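Skoryk room pack: what we found in the trial
By Davina Kerr
January 14, 2021

Members who program home robots have been asking about the Skoryk room pack since it went on sale in October. It is a set of furnished rooms for robot simulation, sold by Lurberg, and it comes with a ready-made arm and gripper that you can swap for your own model. We took out a trial license for the Prurkine office and used the pack in place of our old test rooms. What follows covers setup, the living room, and the price.

Installation is simple. You download the pack, point your simulator at the folder, and pick a room from a list. The first load is slow because the textures are being unpacked. After that a room opens in a few seconds on an ordinary office desktop. We had one failed install, on a machine with an old graphics driver, and updating the driver fixed it. The manual covers this on its last page, and it ought to be on the first.
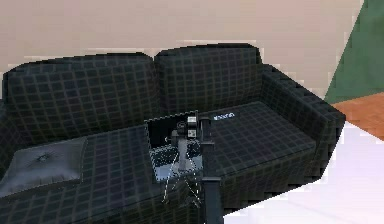 Lurberg sells the pack mainly on its soft furniture. Most room sets we have used treat a couch as a box with a picture of a couch on it, and a robot that has learned on a box does badly with a real seat. The couch in the living room is better than that. The back cushions are rounded, and the grid print on the fabric bends with the padding, so you get a fair idea of the shape from the color view alone. The throw pillow has a button in the middle with creases running out from it. When the arm is working low over the seat, as it is with the gripper just above the cushions, you want that kind of shape to plan against. Please note that the cushions do not give under load. Lurberg says so in the product notes, but it is easy to miss.

Placement of small items is handled by a script. You give it a list of objects and a list of surfaces, and it makes as many starting layouts as you ask for. We asked for 200 and threw out 4 where an item had been placed partly inside another. The script does not catch these by itself. A short check before training will find them, and we can send ours to any member who writes in.

Outlines are the weak point. At the default render setting, hard edges come out in steps. You can see it along the sofa where it meets the white floor. If your robot relies on edge detection, turn the setting up and expect longer runs. On our machine the higher setting took about 70 percent more time per run. We left it at the default for arm planning and raised it only for camera work.
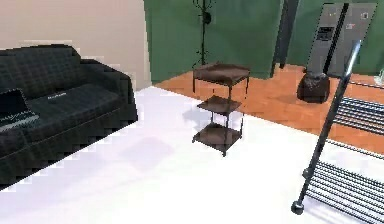 Volume 2, page 4

The living room has a good mix of things to reach for and things to avoid. The three-tier side table stands out in the open with its shelves clear, and it makes a simple first target for a placing task. The coat rack is harder. It has a thin pole and curled hooks, and our planner did not treat the hooks as obstacles until we switched to the finer collision shapes. The same goes for the grille racks, where the default shape fills in the space between the bars. Switch to the finer shapes before you start, not halfway through, or your earlier runs will not compare with the later ones.

Labels and other small print are not readable at the default texture size. For most work this does not matter. If you need a robot to read a label, you will have to supply your own texture.

We also looked at Pulerik, which covers much of the same ground. It has more kitchens and a better manual, but its couches and beds are still plain blocks. Members working mainly with cabinets and counters may prefer it. For seating and general clutter we would choose Skoryk.

The license is sold per seat, by the year, and small shops can ask Lurberg for a lower rate. The trial includes every room and does not limit the number of runs. Exported scenes stop opening when the trial ends, so save your logs separately. Questions about our setup can be sent to me at the Prurkine office.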